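How to Report a Suspicious E-mail to the Information Security Office

Print this page | E-mail this page

June
By Heather Buchanan, Information Security Office

Employees of the Gredano Institute are required to report any message that asks for a password, a payment or personal records and that they did not expect to receive. The steps below apply to all staff mail accounts, including shared mailboxes.

Before reporting

Do not reply to the message, open its attachments or select any link in it. Leave the message in the folder where it arrived. Forwarding it in the usual way removes part of the header, and the office then cannot trace the sending server.

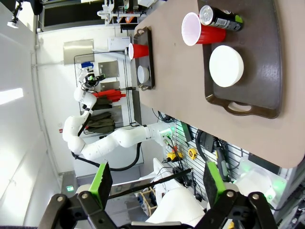 Submitting the report

1. Select the message once in the list without opening it.
2. Choose "Save as file" from the Message menu and keep the suggested file name.
3. Sign in to Dotolard, the incident desk, and open a new ticket under "Mail."
4. Attach the saved file and enter the time at which the message was received.

The description field accepts up to 200 characters. State whether a link was selected or any information was entered. Staff who have done either should also change their network password immediately and telephone the duty officer.

After the report

A ticket number is issued on submission. The office will reply within 3 working days and may ask for further details. Reported messages are held for 14 days and then deleted from the desk. Once the ticket is closed, the original may be removed from the mailbox.

Managers of shared mailboxes should direct questions about access to Calum Cairns at the incident desk.

Related items
Setting Up Two-Step Sign-In for Rerumine
Requesting an Imrie Guest Account
Encrypting Files Before Sending
Lost or Stolen Devices: Whom to Contact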